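Friday, 2022-01-28. Notes on the small orange basket, posted in pieces. Numbered so the replies can point at something.

**1/**
The basket came in a mixed lot of tabletop containers from Wirnar. It is oval, shallow and translucent orange. I am sorting the lot into three groups: keep on the table, keep in a drawer, give away. This one has been moved between groups twice.

**2/**
Construction first. The floor is a spiral of concentric rings, wound tight. The rim is a chain of large loops that overlap and flare outward a little. There is no flat wall to speak of. Anyone planning to put a label on it should plan on a tie-on tag. 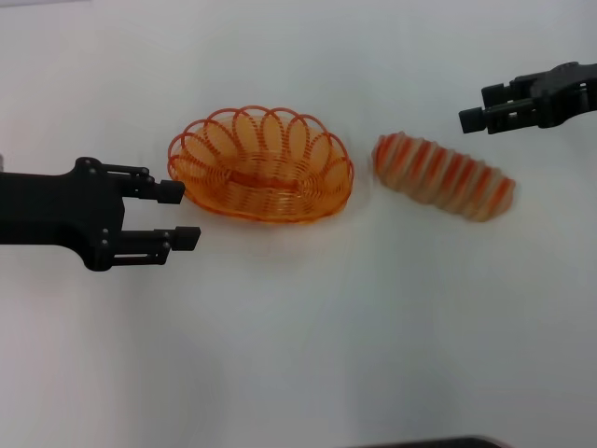 **3/**
Capacity is harder to state than it should be. The supplier sheet gives one length and one width, both taken across the loops. The usable area is the floor, and the floor is smaller. I now measure every open container at the base and ignore the rim figure. My spreadsheet has a column for each and only one of them gets used.

**4/**
Color. The loops are the brightest part. Lower down, where the coils overlap more densely, the same orange goes to a deep amber. On a white top it throws a faint peach tint next to itself. If you photograph stock for a listing, set your white balance before the basket goes down.

**5/**
Someone asked whether the floor leaks. It is a lattice. Treat it as open. Rice, beads, loose screws and anything granular belong in a different container. Wrapped candy, clementines, keys, clothespins and rolled napkins are fine.

**6/**
Load. I put 500 grams of clementines in it and left them over a weekend. I checked the base against a straightedge before and after and could find no difference. I have not gone higher and do not intend to. A shallow bowl that size runs out of room before weight becomes interesting.

**7/**
Cleaning. Warm water, a drop of dish soap, a soft bottle brush worked along the rings and never across them. Dust collects where the loops cross. A dry paintbrush gets most of it out between washes. I do not put it in the dishwasher. The sheet says nothing either way.

**8/**
On the table itself. I keep the top matte and plain white, with nothing printed on it. Glossy tops give you a second basket in reflection, and small clear items get lost in it. Matte also shows crumbs, which I count as a feature.

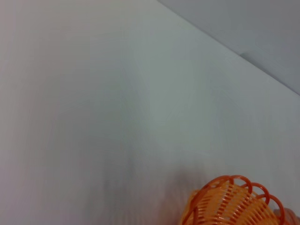

**9/**
Placement rule I use for light containers: one hand width in from any edge. A sleeve will catch a looped rim sooner than a smooth one. The loops stand up and flare, so the part that catches is farther out than the part that holds anything.

**10/**
Stacking. Open loops do not nest cleanly. Two of these together sit crooked and the rims want to interlock. Put a sheet of stiff card between them, or store them side by side. I went with side by side on the top shelf of the Trerkitz unit, which is 18 inches deep and takes them lengthwise.

**11/**
Comparison with the Pollell tray I posted about in July. The tray has solid walls, a solid floor and a lip you can grip. It is better at nearly everything. It is also heavier, and it hides whatever is in it. For items you want to find at a glance, the basket wins.

**12/**
Inventory entry, for those following the spreadsheet: item 1166, basket, oval, orange, open weave, table use, dry goods over thumb size only. The "weave" part is wrong, strictly speaking. The category list came from Obi's template and has no entry for coil.

**13/**
To the two replies asking about lining it: yes, a cut oval of felt works. Trace the base and trim a little inside the line. Felt cut to the rim size will ride up under the loops and bunch. Paper also works but needs replacing as soon as fruit goes in.

**14/**
Group assignment, third attempt: keep on the table. Current contents are clothespins and one roll of tape. The drawer group has been closed. The give-away group is boxed and by the door.

**15/**
Next in the lot is a square container with a hinged lid. The hinge is stiff and one corner of the lid sits high. Measurements once I have found the calipers.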